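3.2 Sorting surfaces and the use of the bed

The household study covered 41 homes in two housing areas, Vilby and Truldale. Each home was visited over a period of 3 weeks in October, and the person mainly responsible for tidying was asked to put small loose items away in whatever manner they normally would. No storage products were supplied. Boxes, trays and bags already in the home were used, and the choice between them was left to the householder.

We use the term sorting surface for any flat area on which items are set out before they are placed in a container. The term follows Demissie, the coding scheme developed in our pilot work, in which a surface is recorded only if items rest on it between their original location and the container. A shelf from which an item goes straight into a box is therefore not a sorting surface. The scheme separates fixed hard surfaces (worktops, desks, tables), soft surfaces (beds, sofas) and the floor.

Of the 41 homes, 31 used a bed as a sorting surface at least once. This was higher than expected from the pilot, where the kitchen table was the usual choice. Floor area explains part of the difference. Homes in Truldale are mostly single rooms with a shared kitchen, and the bed is the largest clear surface available to the householder. In Vilby, where most homes have a separate living room, beds were still used, mainly for items kept in bedrooms and bathrooms: jars, small bottles, cups and lids.

Soft surfaces affect the way items are set out. On a table, upright containers were normally left standing and were arranged in rows. On a duvet the filling gives way under a narrow base, and tall items were often laid on their sides from the start. Round items such as balls and small jars tended to settle into folds in the cover, and householders used these folds to keep them apart. Spacing was wider on beds than on tables for a comparable set of items.

The container was most often placed towards the head of the bed, with the items between it and the person sorting. Reused food and drink cartons made of corrugated board were the most common container type in both areas. They are rigid enough to stand open on bedding, and their low cost means that a householder will write on them, cut them down or discard them freely. Their weak point is the base — the flaps seldom lie flat once the carton has been emptied of its first contents, and small items can lodge along the creases. Fabric bags did not show this fault but had to be held open with one hand.

Figure 3 gives an arrangement coded as soft surface, single container, mixed items. The carton stands across the join between two bed coverings, a striped duvet and a checked sheet, and most of the items are on the duvet side. The set combines a spray bottle, a glass bottle lying on its side, round lidded containers, a steel cup and a gold-coloured tin lid. Under the Fleniritz item list these fall into more than one category, and a loose lid is entered as an item in its own right whether or not its matching base is present. Patterned bedding was retained in all homes, although it made small pale items harder to code from still photographs.
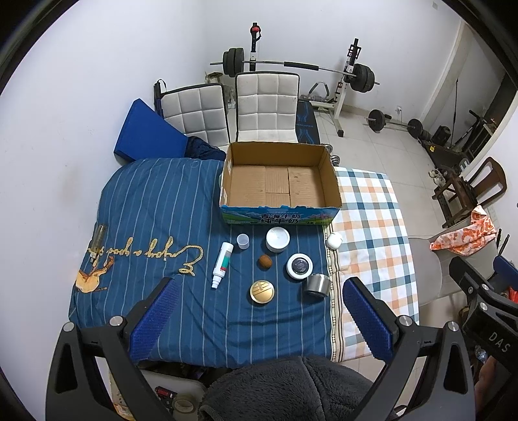
Figure 3. Mixed small items set out on a bed in front of an open milk carton box (soft surface, single container).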